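Forum > Tackle and Rigging > Fly Lines and Leaders

Topic: Intermediate line for Pronham Reservoir, or just a long leader on a floater?

siltbed
Posted 2020-01-25

Trying to settle on one setup for bank fishing at Pronham before the April opener. The rod is a 9'6" 6-weight, medium-fast. Water I fish is the east bank between the boat ramp and the spillway, where the bottom drops to eight feet within a short cast and then runs flat. Fish are stocked rainbows plus holdovers.

Last season I used a floating line with a 14 foot leader and a weighted point fly. It worked when the wind was down. Any crosswind put a belly in the line and the flies came up with it. I am considering a Flarnero slow intermediate (the clear one, 1.5 inches per second listed). Questions are:

1. Is the listed sink rate close to real in cold water?
2. Does a clear intermediate hold up to being stripped onto gravel?
3. Anyone running it on a 6-weight with a softer tip?

Not interested in a sink tip. I had one and could not get it to turn over cleanly.

caddis_case
I have the Flarnero in a 7. Sink rate is close enough. I count it down against a weed edge that I know the depth of and it comes out slightly slower than the box says, but my leader is long and the fly is unweighted, so I would not blame the line.

Gravel will kill it. Get a stripping basket or fish from the grass. Mine had a rough section in the first 20 feet after one season and it started to hang in the guides.

Northramp
Disagree on the need for an intermediate at all. On that bank you are fishing eight feet of water. A floater, 16 feet of leader, and a tungsten bead will reach it. If the wind is pushing a belly, cast downwind of the drift and let the line swing. The takes on the swing are better than anything I have had on a straight retrieve.

siltbed
Northramp, that works with a steady wind from one side. The wind off the dam there switches every few minutes. I also cannot turn over 16 feet with a tungsten bead into any kind of headwind. Twelve is my limit.

Northramp
Then it's a taper problem. What are you building the leader from?

siltbed
Four feet of .021 nylon, two of .017, one of .013, then fluorocarbon to the end. Blood knots in the nylon, triple surgeon's to the fluoro.

Northramp
The butt is too short for the length. For 14 feet you want the butt section at half the total or a bit over. Try seven feet of .021, two of .017, one and a half of .013, then the rest tippet. And .021 is marginal on a 6-weight line tip if the line is a stiff one. Check that the butt and the line tip bend to the same curve when you hold the joint between your fingers and push. If there is a hinge you will see it right away.

pikeweir
Coming in from the coarse side, so ignore me if you like. I fish the Flarnero intermediate on a 6-weight at Dalen, mostly from a float tube. It has memory in January. You need to stretch it, all of it, not just the head. I tie off to a fence post, walk out the whole thing, and lean back for a slow count of ten. Without that it comes off the reel in coils and you lose the shooting distance you paid for.

Once stretched it is fine down to skim ice. I would not use it on a soft tip. The head is long (38 feet on mine) and a soft rod bogs down before you get all of it out.

caddis_case
Second the stretching. Also clean it. People clean floaters because they sink when dirty, then never touch an intermediate. A dirty intermediate sinks the same but will not shoot. Lukewarm water, one drop of dish soap, rinse, dry cloth. Do not use floatant-type dressing on it.

siltbed
What do you clean it on? I have been running it through a cloth over the sink and end up with a nest.

caddis_case
A table. Lay the line down in big loose loops from one side to the other, wipe a section, move it across. A pale surface helps, you can spot nicks in a clear coating that you will never find on a dark bench.
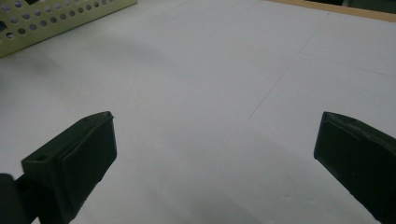
Run a fingernail lightly along the first 30 feet while it is flat. Anything you can feel is going to get worse. Cracks right behind the welded loop are the common one. If it is only at the loop, cut it back and nail-knot a butt on. I did that to mine and lost four inches of line, which does not matter on a 90 foot line.

Palton6wt disagrees with cutting it back. On a clear mono-core line the nail knot slips under the coating if the coating is even slightly lifted, and a fish on the drop will strip it clean off. Better to double the core back on itself and whip it with 8/0 thread, then coat it with flexible UV resin. Mine has been on for more than 600 hours of fishing and has not moved.

caddis_case
Is the Flarnero a mono core? I thought the clear ones were braided mono, which takes a nail knot fine.

Palton6wt
The older one was braided. The current one is single-strand. You can tell by scraping off a quarter inch of coating at the back end. If it stays round and stiff it is single.

caddis_case
Scraped the back end of mine. Braided. So we are both right, depending on the year.

Northramp
Nobody has answered question 3 properly. Weight of the first 30 feet is what matters. The AFTM window for a 6 is 152 to 168 grains. A lot of intermediates sold as a 6 are heavier than that. Put it on a grain scale and do not go by the box. If yours is heavy, drop a line size for the softer rod.

pikeweir
Dropping a size on a thin intermediate in wind is not something I'd do for fun. You lose mass, but the line is already thin. I'd sooner have it a half size heavy and carry less line in the air.

Northramp
Carrying less line in the air with a 38 foot head means you are casting part of the head and shooting the rest. That is how you get the tailing loops people then blame on the rod.

pikeweir
It is a reservoir bank. The fish are at 40 feet. I don't need to shoot anything.

siltbed
That is fair for where I am. Most of my fish came inside 45 feet, right over the drop.

reelseat
Fishing the same bank for years. My two cents: slow intermediate, nine foot level leader of 8 lb fluoro, two flies four feet apart, no bead. Count to 40, then figure-eight retrieve. The line pulls the flies level where a bead on a floater makes them hop. Holdovers want level. Stockers take either.

Also the weed at the spillway end is up to within three feet of the surface by summer, so the intermediate is a spring and fall tool there. Keep the floater on a spare spool.

siltbed
Decision for now: Flarnero intermediate in a 6, weighed before it goes on the reel. Stripping basket. Northramp's leader formula on the spare spool with the floater, and reelseat's level leader on the intermediate. I will check the core before I touch the loop.

Will post grain weight when it arrives.

Northramp
Post the leader results too. If seven feet of butt does not turn over, cut six inches off at a time from the tippet end first.

siltbed
Line is here. First 30 feet weighs 171 grains without the loop. Single-strand core, I scraped the back end.

Palton6wt
Three grains over. Fish it as is. Leave the welded loop alone until it cracks.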